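Shelf Life

From the Flanar Kitchen Encyclopedia, entry last revised 01/11/2021

Shelf life is the length of time a food can sit in storage and still be worth eating. I've kept this entry for a good while now, and it's the one I get the most mail about (vinegar is second, if you're curious), so I've let it grow longer than the others. Sorry to anyone who came for one line!

The term covers two things that people love to mix up. One is safety, meaning whether the food could make you sick. The other is quality, meaning whether it still tastes and feels the way it should. A stale cracker is a quality problem. A bulging can is a safety problem, and a serious one, so please throw it out without opening it. Most of the dates printed on packages are about quality, and I wish the wording made that clearer.

What makes food go off

Water is the big one. Bacteria, yeast and mold all need it, and that's why dry rice keeps for years and cooked rice only keeps for a few days in the fridge. Salt and sugar help because they tie up the water that's there. My grandmother's strawberry jam was so sweet it made your teeth hum, and it kept beautifully.

Then there's air. Oxygen turns fats rancid, and you can smell it before you taste it, a bit like old crayons or putty. Nuts and whole wheat flour suffer the most. I keep both in the freezer and grumble about the space they take up. White flour holds up better, as most of the oily germ has been milled out of it.

Light fades color and wrecks some vitamins, and it's hard on cooking oil too. Heat speeds up nearly everything. The cupboard over the stove is a terrible place for oil and spices, and it's where I kept mine for years.

Words on the label

"Best by" and "best before" are the maker's guess at when the food stops being at its best. "Sell by" is mostly a note to the store. "Use by" is the firmest of the bunch, and in some countries it has a legal meaning tied to safety. In the United States the rules vary by state, with infant formula the well-known exception: it has to carry a use-by date under federal rules.

Freezing is a funny case. Food held at a steady 0°F stays safe more or less forever, but it won't stay nice forever. I once dug out a pack of peas that had been in there 33 months, and they tasted of freezer and nothing else. Soup, eaten anyway.
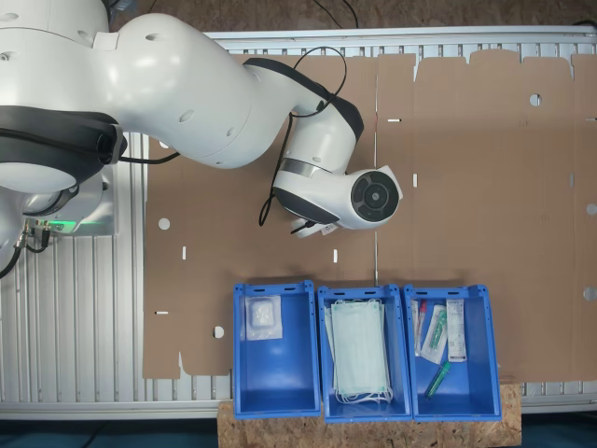
How makers work it out

The simplest way is to put the stuff on a shelf and wait. Samples get pulled at set times and somebody looks at them, smells them, tastes them and runs lab tests for microbes. It's slow, though, and a company with a new granola bar doesn't want to sit around for two years. So they store some of it warm as well, which makes it age faster, and then do the math to guess how it would behave in a normal room. This works nicely for rancid fats and less well for things like chocolate, which simply melts.

Storing things at home

Put new cans at the back and pull the older ones forward. Write the date on anything you open; masking tape and a marker will do. Potatoes like the dark, and they last longer if they aren't sitting right up against the onions. Honey keeps for ages, and if it turns grainy, a bowl of warm water will loosen it up again. Dried beans stay safe for years but get stubborn, and I've simmered an old batch all afternoon and still had to chew!

See also: Canning; Freezer burn; Pickling; Rancidity; Vinegar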